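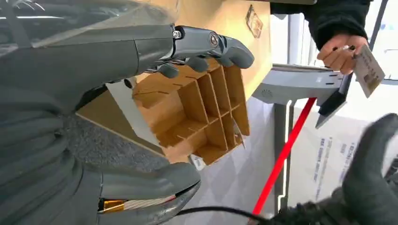 How do you all store Christmas ornaments so they survive the year? I have 8 boxes of glass baubles from my grandmother, and every October I start sorting them so I'm ready by December (I love this part!). Last year I lost a few to an attic box where everything rolled together. I'm thinking of beige cardboard divider inserts this time – are they sturdy enough for thin old glass, or should I buy something fancier?

## Julledis

Cardboard is great! I keep 200 ornaments that way and I'm so happy with it. Wrap each one in acid-free tissue, hook side up, one per cell. Go for cells a bit bigger than the bauble so you're never pushing it in. And get them out of the attic – heat is terrible for old paint. A closet shelf is perfect.

- Heavy ones go in the bottom layer.
- Lay a flat sheet of card between layers.
- Take the metal hooks off first, they scratch everything.
- If you have a cabinet or shelf to spare, use that for the really precious pieces. Wood-grain shelving split up with pale cream divider strips looks lovely with ornaments in it, and you get to see them all year! 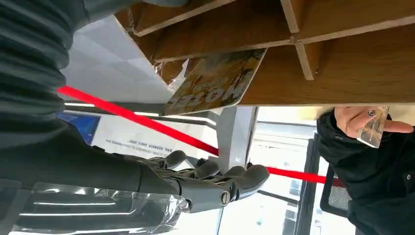
## Drorudeck

Egg cartons. Free, and they work for the small ones.

## Wilczyńska

Agree with Julledis on the tissue, but please skip newspaper, the ink rubs off. I also label the lid with the room each box belongs to, which makes decorating day so much more fun.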